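4.3 Handgreifer koppeln und Aufnahmeansicht prüfen

Der Abschnitt gilt für Sirkport Desemo ab der Juni-Ausgabe. Voraussetzung ist eine abgeschlossene Kamerakalibrierung (Abschnitt 4.2).

1. Beide Handgreifer per Kabel mit dem Aufnahmerechner verbinden.
2. Den Dienst »Pronitau« starten und warten, bis beide Geräte den Status BEREIT melden.
3. Unter Geräte > Zuordnung die Seiten links und rechts festlegen.
4. Abtastrate auf 50 Hz einstellen. Beide Greifer müssen denselben Wert verwenden.
5. Backen jedes Greifers einmal vollständig öffnen und schließen. Die Software übernimmt die Endlagen als Nullpunkt und Maximalwert.
6. Kopfansicht öffnen und prüfen, ob beide Greifer und der Behälter im Bild liegen.

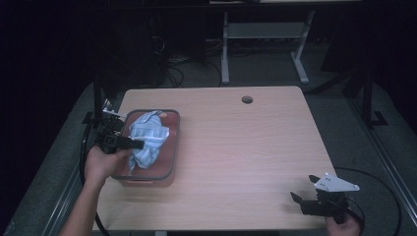 Abb. 4-7: Kopfansicht, linker Greifer am gestreiften Tuch, rechter Greifer nahe der vorderen Tischecke

7. Testaufnahme mit 600 Einzelbildern starten. Nach dem Ende zeigt das Protokoll den Zeitversatz je Kanal an.
8. Datensatz mit »Übernehmen« in das Projekt Rosales schreiben.

Hinweis: Textilien verändern beim Greifen ihre Form. Die Segmentierung ist daher im Modus »verformbar« zu betreiben; der Modus »starr« verliert die Objektmaske bei Faltenbildung. Die Maskenberechnung benötigt bis zu 195 ms je Bild und läuft erst nach der Aufnahme.

Vorsicht: Kabel vor jeder Aufnahme so führen, dass sie der Bewegung beider Greifer ohne Zug folgen. Wird eine Steckverbindung während der Aufnahme getrennt, verwirft Pronitau die gesamte Sequenz.

Fehler E-12 (Zeitversatz zu groß): Dienst beenden, Greifer neu verbinden, ab Schritt 2 wiederholen.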